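Sorting out the laundry shelf (finally!)

Mar 8, 2020

Hello again, and a big welcome if you signed up after the cleaning swap post. I've had so many emails about laundry this month that I'm giving it the main spot, and the sourdough update can wait until next time (it's alive, that's all you need to know).

So. I moved into a smaller apartment in November, and the washer lives in a closet with exactly one shelf above it. In the old place I had a whole cabinet, and I'd filled it the way you fill any cabinet, with half-used bottles of everything. Stain spray, wool wash, two kinds of softener, a scent booster I hated. When I packed up I found 17 containers, and I gave most of them to my sister in one very heavy box. She hasn't forgiven me yet.

The new rule is that a thing has to earn its spot on the shelf. I've kept one everyday detergent, one gentle one for sweaters, a tub of washing soda and a bar of plain soap for collars. I thought I'd miss the softener and I really don't, although the towels were a bit scratchy for the first couple of weeks. Half a cup of white vinegar in the rinse drawer sorted that out, and no, the towels don't smell like salad. 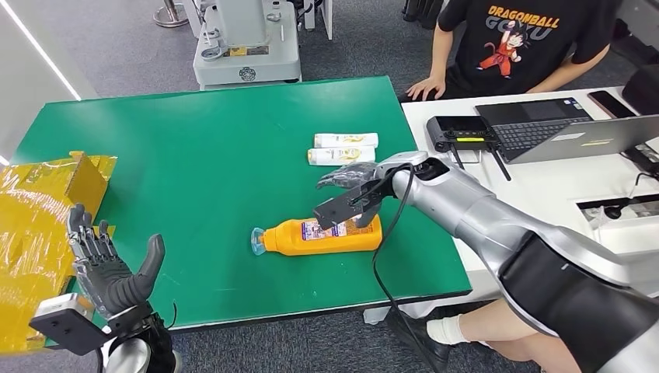 An orange bottle with a pump top, plus a couple of white tubes.

The other thing I changed is how much I use. I was a glugger! I'd fill the cap right to the top and then add a splash for luck, and all that time I was wondering why my black jeans came out with pale streaks. Now I measure to the lowest line for a normal load and go up one for gym clothes or sheets. If you have soft water like we do here, try going even lower and see how you get on. My last bottle went on for so long that I'd forgotten what it cost.

A few of you asked about Clultoda, the refill shop I mentioned in January. Yes, they do laundry liquid, and yes, you can bring any clean container as long as it has a lid. The unscented one is my favorite. The lavender is strong, so maybe start with a small jar. They close early on Sundays, which I learned by standing outside in the rain with two empty bottles and a bag of onions.

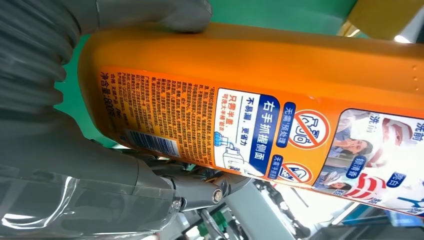

The big orange one, up close.

Next up, stains. I've been trying the old Wendavari Housekeeping booklet I picked up at a yard sale, and the advice for grease is still good: dab on a little dish soap, leave it half an hour, then wash as usual. The advice for ink involves milk and I wasn't brave enough. If you've tried it, please write and tell me what happened to the shirt.

Reader swap is open again until the end of the month, so send me your best drying rack tips for small spaces. Mine currently blocks the bathroom door.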